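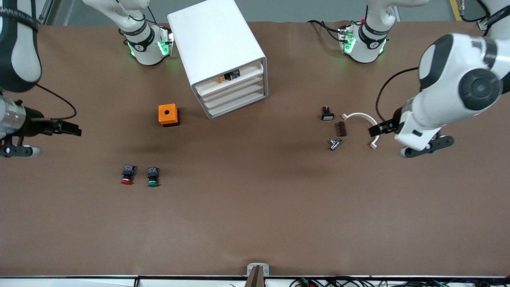 Two white robot arms over a brown work surface.

The margin is where the work is: Inês Bettencourt on baptismal registers

Interview by Sunil Khan

The diocesan archive in Mota holds 367 baptismal registers, the oldest of them bound in limp vellum and the newest in a grey library cloth supplied by Jikmont. Inês Bettencourt has been responsible for them for 12 years. She trained in canon law before she trained as an archivist, and when she talks about a register she talks first about the law that governs it.

"A baptismal register is a record of status," she says. "People assume it records an event. It does record an event, in the main entry, but the entry goes on being used for as long as the person lives. Confirmation goes in. Marriage goes in. Holy orders, perpetual vows, adoption, change of rite. If there is a declaration of nullity, that goes in as well. All of it is written against the baptism, in the parish where the baptism took place."

The rule is set out in canon 535 of the 1983 Code, with further provisions in the sections on each sacrament. In practice it depends on letters. A couple who marry in Kulleck may have been baptised in two other parishes, possibly in two other countries, and the parish priest of the place of marriage has to notify both. Those parishes then add the marriage to their own books.

I asked how often the notification fails to arrive.

"I can only tell you what I find. Last October we took in the books of a parish that had been merged, and between the pages of one volume there was a bundle of notices that had been received and put aside. There were 300. The oldest had been there for decades. Each one was a marriage that the register did not know about."

Entering them was slow. Bettencourt and her colleague Custódio Esteves checked each notice against the entry by name, date of birth and parents' names, and where the three did not agree they wrote to the parish that had sent the notice. Some surnames had been spelt differently on each side. In other cases two cousins with the same name had been baptised within a few weeks of each other.

"Custódio does the reading. I decide what may be written," she says. "If the identification is not certain, we do not annotate. We file the notice with a cross-reference and leave the margin clean. A wrong marginal note is worse than a missing one. A missing note can be supplied. A wrong one will be copied on to a certificate and somebody will be told they are already married."

That is the ordinary use of the certificate. Before a Catholic marriage, each baptised Catholic party is normally asked for a recently issued baptismal certificate, and the person preparing the papers reads the annotations to establish freedom to marry. Many dioceses ask for one issued within the previous six months. The baptism has not changed in that time, but the margin may have.

Corrections are a separate matter. Bettencourt distinguishes between a copying error, a civil change and a dispute of fact, and she treats them under different procedures.

A copying error is one where the priest wrote something at variance with the papers in front of him, and those papers survive. The correction is made in the margin, dated and signed, with the reference of the supporting document. The original words are left legible. "No erasure, no correcting fluid, no pasted slips. We have all three in the older books and they cause trouble every time."

A civil change, such as a new surname, is noted on production of the civil document. The name given at the time of the baptism stays as it was entered. Adoption has its own rules, partly in the Code and partly left to bishops' conferences, and she will not summarise them. "Ask your own chancery. The answer differs by country, and I have seen people harmed by a general answer."

A dispute of fact goes to the chancellor. Duarte Sequeira, who holds that office in Mota, decides whether further evidence should be heard. The most common request concerns godparents. Parents fall out with a sponsor and ask for the name to be removed or replaced.

"It cannot be done," Bettencourt says. "The person stood as godparent on that day. If they were admitted validly and they were present, or acted by proxy, the record is correct, and a correct record is not amended. The family can ask another person to take an interest in the child. They do not become the godparent and I do not write them in."

What about people who ask to be taken out of the register altogether?

"The baptism is not deleted. We can add a note that the person has declared that they no longer wish to belong. The wording is fixed by the diocese and the request has to be made in writing, with proof of identity. I answer those letters myself. I try to answer them promptly and without argument."

Where no entry can be found at all, the Code is more flexible than many applicants expect. Canon 876 allows baptism to be proved, where nobody is prejudiced by it, by the declaration of a single witness who is above suspicion, or by the oath of the baptised person if the baptism was received as an adult. Bettencourt asks for photographs, service cards and letters as well, but the sworn declaration is the proof. Conditional baptism is reserved for cases in which a doubt about the fact or the validity remains after serious inquiry.

"A lost book is not a doubt," she says. "A lost book is a lost book. You inquire first."

The archive indexes its registers in Liltuditz, a catalogue program maintained for the diocese by Ainhoa Lorente. The index gives volume, folio and entry number. It does not carry the annotations, and certificates are never issued from it. Whoever signs has to have the volume open on the desk.

Lorente has proposed adding a field to show that an annotation exists, without its content. Bettencourt is considering it. Her reservation is that a blank field would be read as an assurance. "The program would say nothing, and the clerk would take that to mean free to marry. I would want a date in the field, the date on which a person last looked at the page."

Living persons' entries are closed to researchers. Entries older than the diocesan limit can be consulted in the reading room by appointment, in the mornings, one volume at a time. Requests for certificates should go to the parish of baptism in the first instance. If that parish has closed, the archive will answer, and applicants are asked to give both parents' names and the year, even if the year is a guess.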